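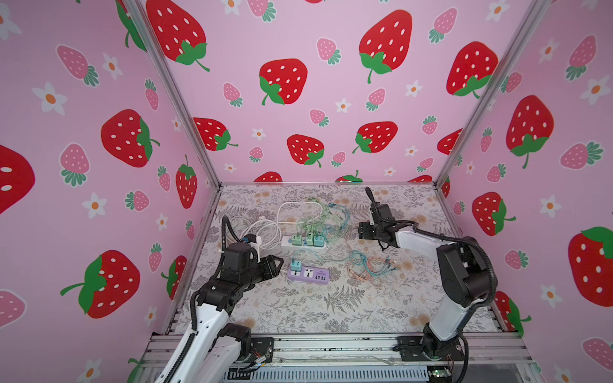 Cell 2, cable task, both arms over the mat.

Left arm drops out in the middle of a cable pick, no clear error
Posted in: Two-arm setups / Faults and safety

siamak_r
12 March 2021
Hello all. I am writing here after one week of searching alone. We run a two-arm cell at Samonte. The task is tidying charging cables and plug adapters around power strips. For a long time it worked without trouble. Since we changed to the longer white cables, the left arm loses torque during the pull. The gripper stays closed, the arm sinks down to the mat, and the right arm continues its motion like nothing happened.
In the log I have 1,011 picks and 304 of them ended this way. The only message is "joint 4 not responding", and sometimes even this message is missing. After a power cycle everything is normal again.
What I tried: new USB cable to the controller, lower speed, a different power supply. No change.
Excuse my English, I hope the problem is clear.

odcombe_dan
Which joint drops first? If joint 4 disappears and everything after it also, I would look at the cable inside the conduit, between the elbow and the wrist. The wires get tired where they bend. Ours broke inside the insulation and you could see nothing from outside.

siamak_r
All joints drop, also the base. The message names 4 but I am not sure it is really the first one. The log writes only every 90 milliseconds.

tarnwick
Then it is not the wire, it is overcurrent. You are pulling a cable that is tangled and held by something heavy, the current goes up, and the driver protects itself. Limit the gripper force and the pulling force in software and the fault will go away.

odcombe_dan
I don't agree. A driver that protects itself would report it. He says that sometimes there is no message at all. To me this is a lost connection or the voltage falling.

tarnwick
Not every driver reports. The Druvport boards don't, at least not with the old firmware. I had this exact thing in December.

J_Galang
Can I ask about the other part? You wrote that the right arm continues. For me this is the serious fault, more than the dropping. One arm is lying on the mat and the other one is moving over the same mat with no idea of it. What stops it from hitting the left arm? And what stops it from hitting a hand, when somebody reaches in to free the cable?
Also, are the power strips live during the task?

siamak_r
Jericho, you are right, I wrote it like a small detail. Today nothing stops it. Each arm has its own process and they do not check each other. The emergency button cuts both, but a person must press it.
The strips are not connected to the wall, this was our rule from the first day.

J_Galang
Good about the strips. Please put in a shared watchdog before you look for anything else. If one arm misses its status, both should stop and hold their position. I don't mean cut the power, because then the second arm falls also. In our cell at Nultmont it was a small script, one afternoon of work.

tarnwick
A watchdog will give him false stops all day. I would fix the cause first.

J_Galang
False stops cost time. I can live with this.

odcombe_dan
Siamak, one cheap test. Put a meter on the supply at the arm base, not at the power supply, and make a slow pull on a cable that is fixed. If the voltage falls before the message comes, we know something.

siamak_r
I did the test this afternoon, four times. The supply is 12 V. During the pull it goes to 9.6 V at the base, and then the arm drops. At the power supply it stays almost at 12. So we lose it on the way — the connector at the base is a little brown on one side. I did not see this before, it was turned to the rail.

odcombe_dan
Brown means heat. Don't use it again, also not for a test. Change both halves of the connector, and take thicker wire.

tarnwick
OK, but why is the current so high that it burns a connector? I still say limit the force. You have two problems.

siamak_r
Maybe both of you are correct. I ordered the connectors, and I will set the current limit to 785 mA for the gripper motor only. The cell is off until the parts come, and the watchdog goes in first. Dan, what wire thickness do you use? The run from supply to base is almost two meters.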